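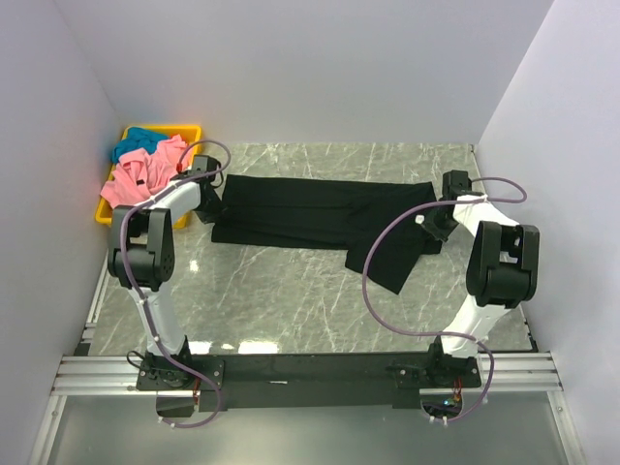

I get the same handful of questions every year once the Flaltby line-up goes up, so I've put my answers in one place. I help run the Sunday of the festival, which means the charity concert, and I'm the one who reads the inbox. If yours isn't covered, write to me and I'll add it.

## Is it really free?

Yes! You still need a ticket, though, and you earn it by doing 3 actions on the Onbridge site. An action might be writing to your councillor about school meals, coming to an evening talk, or giving a couple of hours at a food bank (my favourite, and you usually get a cup of tea out of it). Once they're ticked off, your name goes in the draw.

## So I might do all that and not get in?

You might, sorry. The field holds 3000 people and last year we had a lot more names than that. There's a returns list, and it does move, especially in the last week of August when people realise they've booked a holiday. Keep an eye on your email, as we only hold a returned ticket until 6 pm the next day.

## Can I just buy one?

A few, yes. We sell 50 at the full price to help pay for the stage, and they tend to go the same morning. Please don't buy one off a stranger online. The name on the ticket has to match the name on the door list and I hate turning people away, it's the worst bit of my day.

## Who's playing?

Yolandi Mtshali is closing the night, and I've been a bit unbearable about it ever since she said yes. Before her there's Santino Zapata with his full band (nine of them, we've had to borrow chairs), and Alvar Sandberg is opening with a short solo set. Mpho Mabaso is hosting again and will be talking to some of the school meals campaigners between acts.
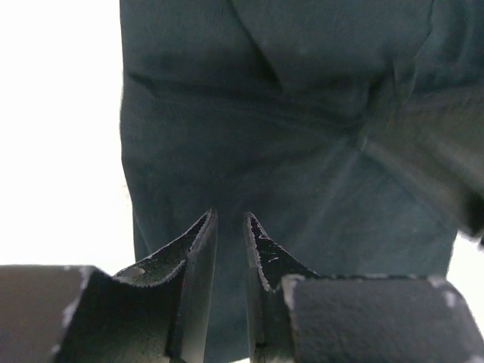 Stage times go up on the Friday before. They do slip, so if there's one act you can't bear to miss, come early for them.

## Where does the money go?

All of it goes to the school breakfast fund, apart from the full-price tickets I mentioned. Last year's bucket collection paid for 1000 breakfasts before we'd even counted the card donations. Vusumuzi Nkuna looks after the fund and writes up what was spent and where, and you can ask for a copy at the information tent or by email.

## How do I get there?

Take the train to Geltton and then the shuttle from outside the station. It's a walk of around half an hour if you fancy it, mostly flat, with one muddy bit by the river. Parking is for blue badge holders only. Bikes are very welcome, but bring your own lock.

## Can I bring children? What about the dog?

Children yes, and under-twelves don't need their own ticket as long as they're with a grown-up who has one. Ear defenders are a good idea near the front. Dogs no, except assistance dogs.

## What if it rains?

We carry on. Bring a coat and leave the umbrella at home, or the people behind you will spend the evening looking at it. If the wind gets too strong for the stage we'll stop and text everyone on the list.

## Can I help out on the day?

Yes please! We're always short for the late shift, and you get a hot meal and a pretty good view from the side. Drop me a line with "helping" in the subject and tell me which hours suit you.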